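Tellulow shared workshop
Shop Helper build: progress report on the small equipment grant
Prepared by Zofia Kwiatkowski for Fadi Jaber, Desthorpe Fund
27 Oct 2019

Hello Fadi,

This is the second report on the grant, and I'm happy to say it's a lot more fun to write than the first one! In the spring we had two arms on a bench and a long list of worries. Now we have both arms on one torso and a practice shop to point them at, and people keep wandering over from the lathe side of the room to watch.

Money first
We have spent $3896 so far. Most of it went on the hands, the wrist cameras and a second power supply, after the first one proved too small to run both arms together. Thijs Goossens has the receipts in the blue folder and can scan any you want to see.

Picking things up and putting them in a basket
Most of our evenings have gone into this. The produce was fairly kind to us, but household goods are harder. A handled sponge is soft at one end and slick at the other, and the closing force that suits one is wrong for the other. Thijs rewrote the closing routine so the fingers slow down before contact, and he now checks every change from the wrist camera, where you can see how the tool hangs over the basket and how near the metal carrying handle is.
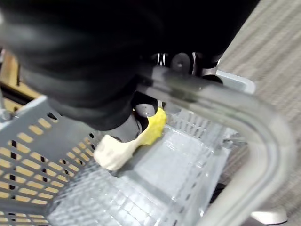 Trial numbers
We logged 111 basket trials with the new routine. There were 31 misses, and we wrote down a cause for each one. The largest group was the item touching the basket rim on the way in – a path problem, so we think it can be fixed in software. Next came poor grips on round things, mainly the tomatoes. I had hoped for fewer misses by now, but the first routine was so jumpy that we gave up counting, so I'm calling this real progress.

Two arms together
This is the part I've been itching to tell you about. Diệp Doãn got the arms sharing one schedule, so one hand can keep hold of the basket handle while the other works along the display. We practice with artificial vegetables, which can be dropped all evening without making soup. The napa cabbages have become the favorite test item: the pale base gives the fingers something to close on, and the big yellow leaves block the head camera's view of whatever is behind them, so the planner has to cope with a partly hidden shelf. Long items like cucumbers are coming along too, though the robot still has trouble telling them apart when they are heaped up.

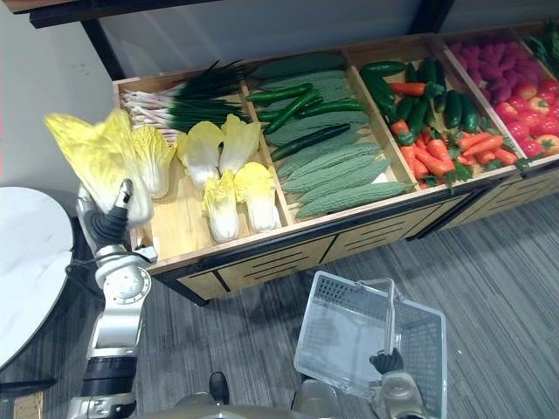 Still open
The cable at the wrist needs a better route. It loops out farther than I'd like, and Qusai Mansour is drawing a clip for it.
Carpet is softer than the floor we tuned on, and the torso sways a little when both arms reach out. Wider feet are cut and waiting for paint.
Calibration between the head and wrist cameras drifts after a long session. Diệp suspects the mount, I suspect the screws.

Plans for November
Fit the feet and the cable clip, then repeat the whole set of trials with nothing else changed. After that we'd like to try a complete shopping list, mixing produce and household goods, with nobody touching the keyboard in between. We aren't asking for more money this time, but we would like your okay to move what's left of the travel line over to spare fingertips.

You're very welcome to come by and fill a basket with us. Evenings are best, and Thijs will want to show you his graphs.

Zofia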